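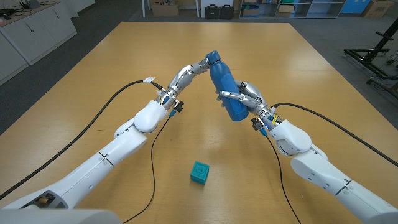 ok so I've been putting off this thread for a while but I hit 194 on my fisher in Clokine last night and I have Opinions about the inventory system. going to be a long one, mute me if you don't play

quick background for anyone who followed me for other stuff: Clokine is the MMO with the boats. you've probably seen the clips of people crashing them into the harbor wall at Carlow. that's the one. I've been playing since the beta and I've got 3 characters, a fisher, a smith, and a healer I keep forgetting exists

2/ my problem, and it's the same problem I've had since the first week, is bag space. you start with a bag that holds basically nothing and then every single thing in the game drops its own special little item. fish scales. wet fish scales. large wet fish scales. they don't stack with each other!!

3/ I went through my bank yesterday and I've got 764 items in there. seven hundred and sixty four. I would say maybe a third of that is stuff I know what to do with. the rest is "this might be for a quest later" and I'm scared to sell it

4/ and the reason I'm scared to sell it is because I sold the cracked lantern. if you know you know. gray item, vendor trash text, sells for pennies, and then forty levels later a guy in Coşkun wants it and there's no way to get another one except running the whole lighthouse again. on a level where the lighthouse gives you zero xp

5/ so now I keep every gray thing I find. I have four bent spoons. I have a "damp letter" that can't be opened or read or dropped. I've looked it up and the wiki page for it is one sentence long and the sentence is "A damp letter."

6/ somebody is going to reply "just buy more bank tabs" so let me get into that

7/ the first two bank tabs are cheap, fine, great. the third one costs 140 silver marks, and silver marks only come from the weekly boat contracts. you can't trade them, you can't buy them at auction, and if you miss a week you just don't get them

8/ which would be ok if the contracts were fun! some of them are! I like the night ones where you're hauling stuff around the cape with your lights off. but the one I always seem to get is the barrel one, where you pick up barrels one at a time, and walk them up the dock one at a time, and your character does that slow hunched walk, and you can't sprint or jump. it's so many barrels

9/ (and yes I know about the dock skip. they patched it. I tried it this week and fell in the water and lost the barrel)

10/ ok so crafting bags. this is what everybody in guild chat told me to do, and it's what I'd tell a new player too, with a big warning on it. the best bag you can make before endgame is the Peltex satchel and it's a really good bag. doubles your space, has a separate pocket for fish, looks cute on every outfit

11/ the warning is that to make a Peltex satchel you need cured hide, waxed thread, and a brass clasp, and every one of those has its own parts, and the parts have parts. so for a good two weeks your bag is fuller than it's ever been in your life, all because you're trying to make a bigger bag

12/ I was standing on the beach deleting food to make room for thread. I deleted my good soup. I needed that soup

13/ also the clasp. the CLASP. only a smith can make it, and the fisher can't mail unfinished materials to my own smith, they have to be "finished goods" to go in the mail. so I had to log the fisher out at a shared chest in Carlow, log in the smith, run all the way from the other side of the map, grab the brass, and do the whole thing backwards with the clasp

14/ the loading screen tip while I was doing this said "Friends make light work!" thanks

15/ anyway I made it. I have the satchel. and I want to be fair here, it changed the game for me. I can go out past the reef for a whole evening and not have to turn around. the fish pocket alone is worth it, it auto sorts by type and it keeps the bait separate. whoever on the team came up with the fish pocket should get a raise

16/ but I do kind of think it should come way sooner? like I did the bulk of my leveling with the starter bag and one sad little pouch, and I'd guess a lot of people quit right in that stretch. two of my friends did. they didn't say "I quit because of the bags" but one of them did say "I spent all night sorting" and then never logged in again so

17/ stuff I'd change if it was up to me:

let the same kind of scale stack, wet or dry, I do not care how wet it is

put a little mark on items that belong to a quest you haven't found yet. don't tell me which quest, just a dot. I'd cry

let me mail brass to myself

18/ and make the vendor buyback last longer than one session. I lost a really nice rod because I sold the wrong one, went to make dinner, got kicked for being idle, and it was gone when I came back. support was very polite about it. still gone

19/ some tips for anyone who's in the thick of it right now, from someone who did it the dumb way:

do the Coşkun quests as soon as the ferry opens, even if they're a bit over your level. one of them gives you a free pouch as a reward and the game doesn't mention it anywhere on the map

20/ sell all your shells. all of them. I kept mine until last week and they're used in precisely one recipe and the recipe is a necklace that gives you plus one swimming

21/ keep the lantern (I'm begging you)

22/ don't craft thread at the Carlow bench, the fee there is way higher than at the little hut up the hill. same bench. same thread. longer walk but there's a goat you can pet

23/ and if you're saving marks, skip the boat paint. I know. I bought the green one too and my boat looks amazing and I was broke for three weeks

24/ I saw in the May notes that they're "looking at storage" and I'm trying not to get my hopes up. last time they looked at something it was mounts, and now the horse has to be fed

25/ that said, even when I'm complaining I'm still logging in every day, so take that how you want. the fishing is still the best I've played in any MMO. the water looks unreal at sunset, the music out by the reef makes me want to sit there forever, and my guild is full of weirdos I love

26/ edit because three people have asked: yes you can dye the satchel, no the fish pocket doesn't change color with it, yes it bugs me too

27/ edit again: a very kind stranger has informed me the damp letter can be placed in your house as furniture. it takes up the same space as a chair. going to go do that now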